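Leave the Low-Value Threshold Where It Is

26 October 2020 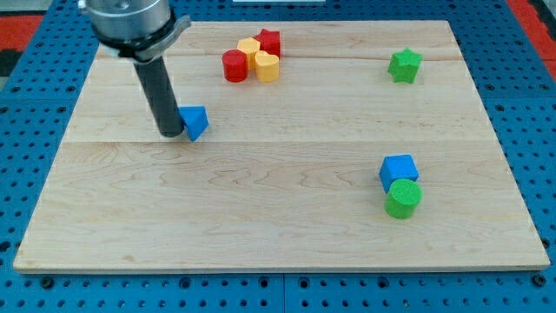 Boonmee Boonyarit wrote to me after my last column to say that I had the whole thing backwards, that every parcel let in free of duty is a sale taken from a shop that pays rent and wages and rates on a main street, and that if I had ever stood behind a counter in November waiting for the Christmas trade to turn up I would not be so breezy about it.

I have thought about that letter a good deal, more than I expected to when I opened it over breakfast, and I want to answer it properly. It was a fair letter, and there are plenty of people in Barnley who would sign their names under it.

The proposal, for anyone who has had better things to read, is to scrap the duty exemption on small parcels from overseas, so that the first dollar of value is treated the same as the thousandth. At present anything worth less than $300 comes through without duty and without a handling charge. Under the change there would be duty on all of it, and on top of the duty a flat clearance fee of $70 for any parcel that has to be opened and assessed by hand. It is the fee I keep coming back to. You can argue about five or ten per cent on a pair of boots until the cows come home, but seventy dollars on a forty-dollar order is a closed door.

Now, I grew up over a hardware shop. My mother did the books at the kitchen table and my father knew the price of every hinge in the place, and I have as soft a spot for the shopkeeper as anybody. But I remember where the hinges came from, and they came from overseas, in cartons, through a wholesaler in Hasholm who imported enough at a time to make the paperwork worth his while. The big importers will carry on doing exactly that. They have brokers and bonded sheds and somebody whose whole job is tariff codes. The clearance fee, spread over a container, comes to pennies.

The ones who will feel it are the small people in the middle, and there are more of them than the minister seems to think. I mean the woman who repairs sewing machines and brings in one odd gear at a time. I mean the fellow out past Flellmont who restores old tractors and has to get his seals from whoever in the world still makes them. I mean, as it happens, a fair number of the very shopkeepers Boonmee Boonyarit is worried about, who fill in the gaps on their shelves with little orders that no wholesaler would bother quoting on.

I went back to the local chamber's survey from last winter, the one that got a paragraph in the paper and was then forgotten. It went out to 2952 businesses in the district, and 2700 of them sent it back, a turnout most councillors would give their eye teeth for. Asked what was holding them back, they talked about rents, and about freight, and about the price of power. Cheap parcels from abroad did come up, but well down the page, after parking.

That doesn't mean the complaint is wrong. I do think it is unfair that a shop collects sales tax at the till and an overseas seller may not, and I would happily see that fixed. Make the big online marketplaces collect the tax when the customer pays. Other countries have managed it without the sky falling in. It brings in the revenue, it evens things up, and it doesn't need an officer with a box cutter standing over somebody's knitting needles.

A duty is a different animal. It was designed to protect an industry at home, and I would gently ask which industry we mean. The Khattak works stopped making small motors before my children were born, and I was sorry when it did, but a charge on a parcel in the mail isn't going to light those furnaces again. We would be protecting an empty building — and charging pensioners and tinkerers for the privilege.

There is the matter of cost as well, a thing governments are always shy about. Somebody has to open the parcels, look up the codes, write to the customer, store the thing while the customer rings up to argue, and post it back when the customer gives up. I have asked twice for an estimate of what that comes to in wages and floor space. I've had two very courteous replies, neither with a figure in it.

So to Boonmee Boonyarit I'd say this, and I say it with real warmth. Press for the sales tax, and I'll sign the petition beside you. Press for something on rents, and I'll carry the clipboard. But leave the threshold alone until the department has shown us its sums.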